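Hanrahan Campaign Desk: set-up guide
Section 3. Setting up online petitions and local polls

Read section 2 first if you haven't got an organiser login yet. Everything below is done from the organiser side, not the public page.

Before you start
You need: a verified ward list, the wording of your petition (signed off, please), a reply address that somebody reads.

1. Log in and open Petitions, then New.
2. Type the title. Limit is 89 characters, spaces included. Goes over, gets chopped.
3. Paste the wording into the big box. Plain text only. Bullets pasted from a word processor come out as question marks.
4. Pick the area. Hurholm and Skonimwood are seperate lists even though they share a postcode. Tick both if you want both.
5. Set the closing date. Leave it blank and the petition closes by itself after 23 days.

CAUTION: once the first name is on, the wording locks. No edits, not even a comma. Close it and start again.

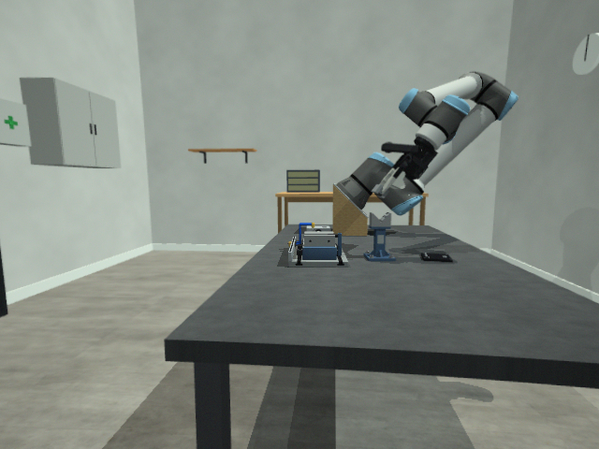

Helska readers keep asking whether signatures carry over when you close and restart. They don't, we lost nearly 200 that way in June and had to knock on doors again. Export the list first!

Quite right. Export is under Petitions, More, Download names. Do it before pressing Close, the button greys out afterwards.

Checking signatures
6. Open the Names tab. Green means matched to the ward list. Amber means no match yet.
7. Click each amber name. Usually a flat number missing, or a maiden name.
8. Still amber? Leave it. The person gets an email and can fix it themselves.

Note: duplicates are merged overnight. The total may drop in the morning. Normal.

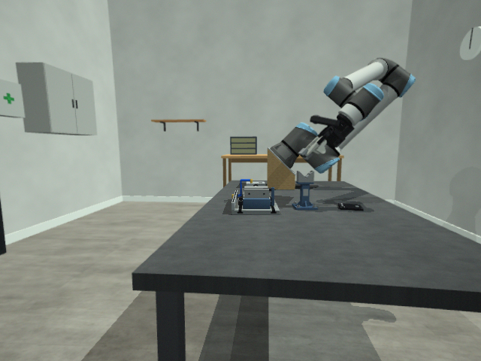

Adding a poll
9. Open Polls, then New. One question per poll.
10. Add the answers, always include "Don't know". Polls without it get sent back.
11. Choose who can vote: anyone, or ward list only. Ward list only is the default and what most groups want.
12. Decide if the running result shows. Hidden until close is safer, people do pile in once they can see a lead.
13. Press Preview and try it on a phone. Long answers wrap badly on small screens, so keep them short.

CAUTION: a poll here is not a ballot. Don't use it to choose a candidate or officers, your own rules will say how thats done.
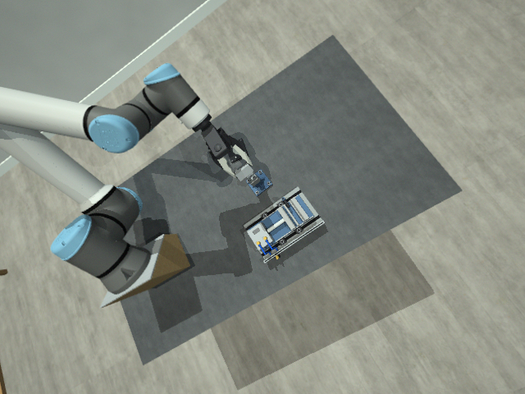 Fig. 3. Organiser guide, petitions and polls

Sharing the link
14. Copy the short link from the Share box. Not the one in the address bar, that one is your organiser page and won't open for anybody else.
15. Send to your mailing list first, social pages after. Gives you a chance to catch mistakes while it's small.
16. Printed leaflets: use the code from Share, More. Test it from paper before you order the lot.

Note: during an election period the link must carry your imprint. Fill it in under Settings, Imprint. Empty imprint, no link.
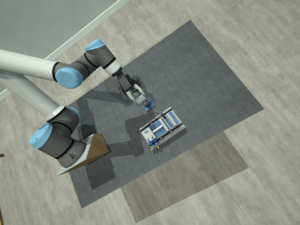 Page last changed: 26th April

Closing and handing over
17. Export names (see above).
18. Press Close. Type the title again to confirm.
19. Send the PDF copy to the council office. The spreadsheet has email addresses in it, so keep that one back.
20. Delete the spreadsheet from shared computers when you're done.

Page stuck on "saving"? Log out, back in, look under Drafts. Next: section 4, Mailing lists.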